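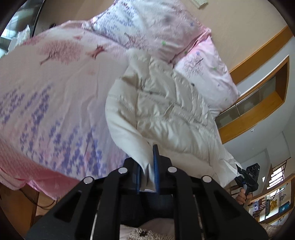 The white puffer and the spring bedding

Print this post | E-mail this post

I put the winter coats away far too late this year, so they are getting looked at before the cold comes back. The puffer went on the bed first. Our floor is never clean enough for anything that pale, and the bed is the right height for my back.

I check the hem, then the collar, then the cuffs. Collars get the worst of it. A little dish soap on a damp cloth usually does it.
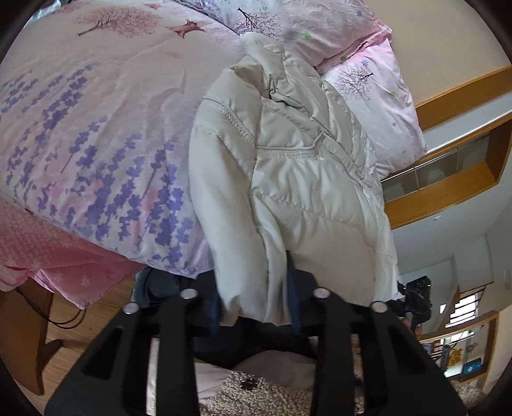 Last changed: September 4, 2020

The drawstring at the waist needs to be evened out before folding - if one end disappears inside the casing it takes me a whole evening with a safety pin to get it back. Zip it up, lay it flat, press the air out from the hem toward the collar.

The floral duvet cover is the Sendley one, bought in January. It has held its color through every wash so far.

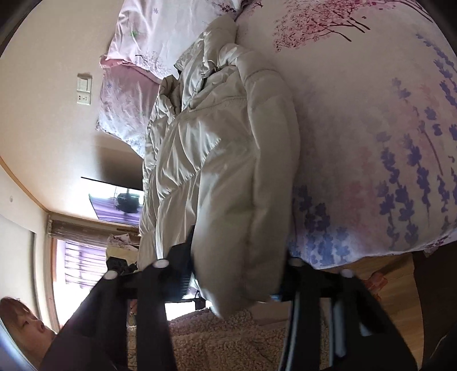

Folding

Sleeves in across the front, then fold in half once. I don't use vacuum bags for padded jackets anymore. My last one stayed flat in places all winter - two rounds in the dryer didn't help.

It goes on the top shelf, with nothing heavy on it.

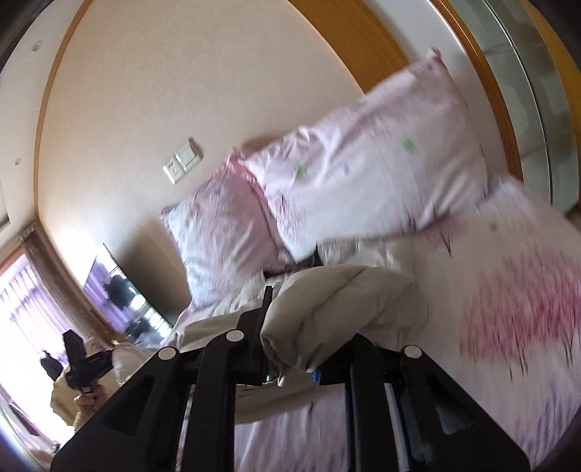 Bomotbridge wrote: Try the dryer again with a couple of clean tennis balls, low heat. Mine took three rounds before the filling came back.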